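3.2 Where the small things end up

I should say at the start that I never meant to write a whole section on tabletops. The study was meant to be on shelving - how people in shared workrooms decide what goes up high and what stays within reach - and I had my 40 diary entries from the Vorkberg rooms all neatly sorted by shelf. But people kept writing about tables! A book gets put down on a Tuesday, a plant turns up next to it, and by the next entry somebody is calling that end of the table "the nice end".

So I went back through the diaries and pulled out every mention of a book, a frame or a plant that had no agreed home. There were 30 of them, which surprised me (I'd have guessed far fewer). Most were the sort of object you'd find in any front room, and I think that matters, as people seemed quite shy of moving them. Figure 2 gives a fair idea of the mix.
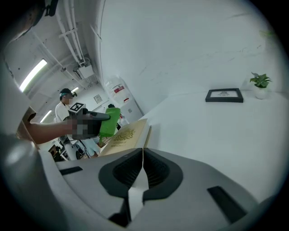
Figure 2. Tan book with a gold emblem on its cover; picture frame and small potted plant on the white tabletop.

I'm fond of the frame in Figure 2, lying nearly flat like that. Frames came up in 7 entries, and the writers couldn't agree on whether a frame lying down counts as put away. One said yes, obviously, it's on the table. Another said a frame is only tidy when it's standing up and facing someone. I've coded both as "resting", a word I borrowed from the Bemitbridge pilot, and I'm still not sure it was the right call.

Plants were much easier. They get a spot near the light or near an edge, and then everybody works round them. Books are the real wanderers, and I come back to them in 3.3.

Related items
Luvevgate: notes on a shared kitchen
Cupboard doors and who leaves them open
The Ametepe drawer study, part 2

Comments (2)

bookend_b: A frame lying down is not put away. I will not be taking questions.

mossy: Our office plant has had the same corner since July and we've moved two desks to suit it. Looking forward to the books bit.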